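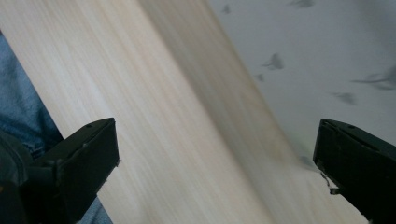 Our project began with a simple question from the design studio: can a shelf made of pale timber stay pale when it is used every day in a student kitchen? We chose light boards because the rooms in Plotlow House are dark and the residents asked for something brighter. The grain was also important to us. On a board like this one, with fine lines running along the length and a darker brown band down one side, any mark that goes across the grain is seen quickly, and a mark that follows it can hide for weeks. For this reason we decided to test the faces and the sides separately.

Student projects | Materials and Making
Reading time: 3 min

Group members: Freya Bloxham, Steinar Hafstein, Sandra Fothergill
Supervisor: Howard Wainwright

1. Preparation

We cut 16 sample pieces from the boards left over after the first shelf. Steinar did the cutting and Freya did the sanding. Half of the samples received two coats of clear oil, and the other half stayed without finish. Our supervisor advised us to sand again between the coats. We did not do this for the first batch, and the surface became rough like a cat's tongue. These samples were repeated.

2. Method

Each sample was marked with coffee, beetroot juice and cooking oil, in small spots, on the face and on the side. After 20 minutes we wiped the spots with a damp cloth and gave the sample a colour score from zero to five. Two of us scored without speaking to each other, then we compared. Where we did not agree, Sandra made the decision – this happened mostly with coffee.

3. Results

The oiled faces were better with coffee and much better with beetroot. With cooking oil we saw very little difference, which surprised us. The sides were more difficult to judge. On a darker side the same stain receives a lower score only because the eye does not find it, so our scale was not fair to both surfaces. We should have used a grey card for comparison from the beginning.

The finished shelf was installed in April in the ground floor kitchen. Beryl Heywood, who looks after the building, asked us to round the front corners, and we did it by hand in one afternoon.

4. Costs and remaining work

We spent $47 on oil, cloths and sandpaper. The timber was already in the workshop. We still want to test a wax finish, and to look at the shelf again after one full term of use. Freya will keep the untreated samples in the drawer near the window, labelled on the back, so the next group can compare the change of colour from daylight.

This site uses cookies to remember your reading preferences. Accept | Manage settings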